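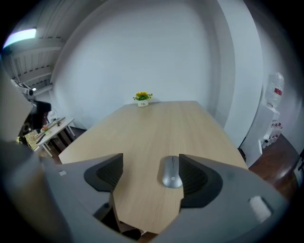
Unit 5: Setting Up a Work Area

Read before the January session. Bring your seating worksheet.

Most of this unit deals with desk work: how high the surface should be, where the light comes from, and what belongs within reach. The rules are the same for a home office and a shared one.

Height

Sit with both feet flat on the floor. Your elbows should bend at close to a right angle when your hands rest on the table. If the table is too high, raise the chair and use a footrest. If it is too low, put blocks under the legs. Do not fix a low table by slouching.

Light

General office work needs 400 lux or more at the desk surface. Fine work, such as checking drawings or sorting small parts, may need up to 2,000. Measure at the spot where the paper lies. A reading taken at head height will mislead you. Daylight should come from the side. A window behind the screen causes squinting, and one behind the worker puts glare on the screen.

Pale walls and pale tabletops spread light well. Glossy finishes of any color reflect lamps, so choose matte where you can.

Reach zones

Near zone: anything you can touch with your elbows at your sides. The keyboard and mouse go here.

Middle zone: anything you can touch with your arm straight and your back against the chair. Phone, notebook, water.

Far zone: anything you have to lean for. Keep it for items used once or twice a day or not at all.

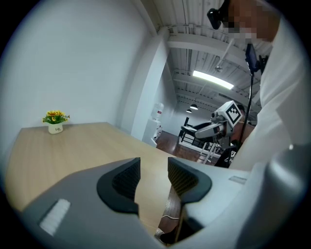
Figure 2. Potted artificial plant in the far corner of a table, against the wall.

Decoration is fine as long as it stays in the far zone and does not block light or a walkway. Artificial plants need dusting.

Case: the Tolldale office

Staff at the Tolldale office shared 19 desks. Nobody owned a desk, so chairs were rarely adjusted. Complaints of sore shoulders dropped after a height chart was taped to each chair back. The lamps were left as they were.

For next time

Draw your own desk from above and mark the three zones. List every item you moved and the zone it came from. One page is enough.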